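I said I'd write something about robot club before the end of term and I've left it so long that we're nearly done, so this is going to be a bit of a jumble. Sorry! Tea first, then typing.

For anyone who missed the last post, I signed up for the evening student project at Polishchuk back when it was still getting dark at four, mostly to get out of the house. I am the oldest in the group by a good stretch. I also knew the least, unless you count being able to solder, which I learned fixing guitar pedals and which has been useful twice.

Our project is called Graklow. (The name came off a shortlist that got worse the longer we argued about it.) The idea is simple enough to explain to my mum: there's a board with holders on it, and the arm has to get a thin strip into a slot and let go without making a mess of it. A person can do that while chatting. An arm can do it while chatting too, I suppose, but ours has needed most of a term and a frankly silly number of biscuits.

Aoi Hattori is on the arm side with me, and she is much more patient than I am. I want to change five things at once and see what happens. She changes one, writes it down in her squared notebook, runs it again, writes that down as well. I used to find this maddening and now I've bought the same notebook, so draw your own conclusions.

The thing that's eaten all our time is the angle. If the strip goes up even slightly tilted it catches on the side of the slot, and because it's so narrow it bends before the arm notices anything is wrong. We lost two whole sessions to that. We tried going slower, which just meant it bent more slowly.

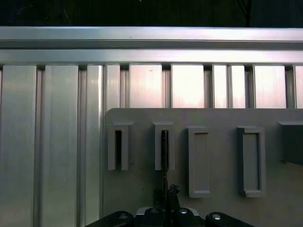

What helped in the end was stopping a little short, pausing, straightening up and only then pushing. It looks terribly polite, like someone waiting to be let in at a door. Aoi's version of the pause is shorter than mine and works better, which I have accepted with good grace - mostly.

We did a proper count in May so that we'd have something to put in the write-up. 628 tries altogether, spread over more evenings than I'd like to admit, and I was the one reading out "in" or "not in" for a good chunk of them. By the end I was saying it in my sleep. The last batch was 75 tries and I won't give away the score here as it's going in the talk, but I did go home on the bus grinning like an idiot.

The talk is in July, at Latia, the student evening where all the clubs show what they've been up to. The Flarkura lot are on straight before us and they are very good and very slick, with music and everything. We have slides. I've been told I can have 2 minutes for the bit about angles and that I'm not to mention guitar pedals.

Still to do: the slides, obviously, and a tidier way of starting a run that doesn't involve me leaning across Aoi to reach the keyboard. I also need to give back the good screwdriver I borrowed in March. If you're coming along to Latia, come and say hello, I'll be near the tea urn.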